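Ticket 349 – backdrop letters and cloth, Sutport hall
Opened August 4, 2019
Status: waiting on parts

Hello again! The black cloth behind our table won't hang flat. I steamed it on the low setting (twice!) and the long crease still runs down from the top – very annoying, as the pastel letters look lovely on it. 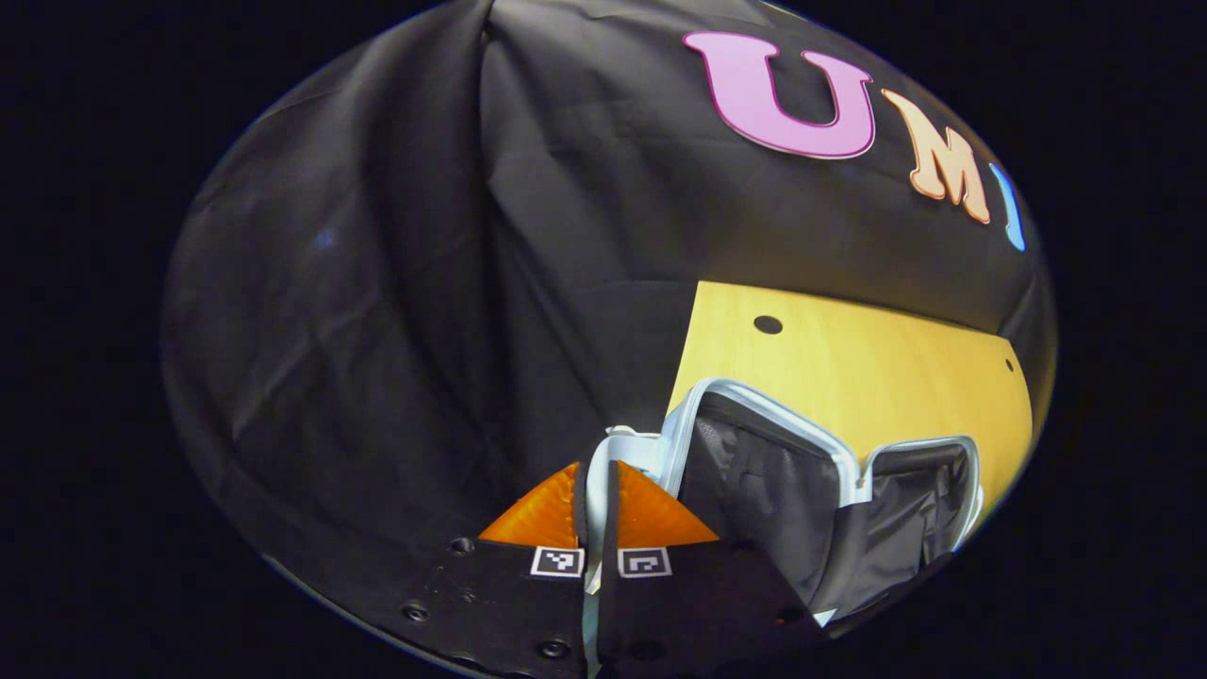

Update 2
Tried the Drurar clips along the bottom hem, pulled tight. A bit better, but now the cloth tugs at the letters, so I've taken them off again. Could you send the heavier Seidel weights, please? Four should do. The zip bag stays on the table till then, I keep my tape in it.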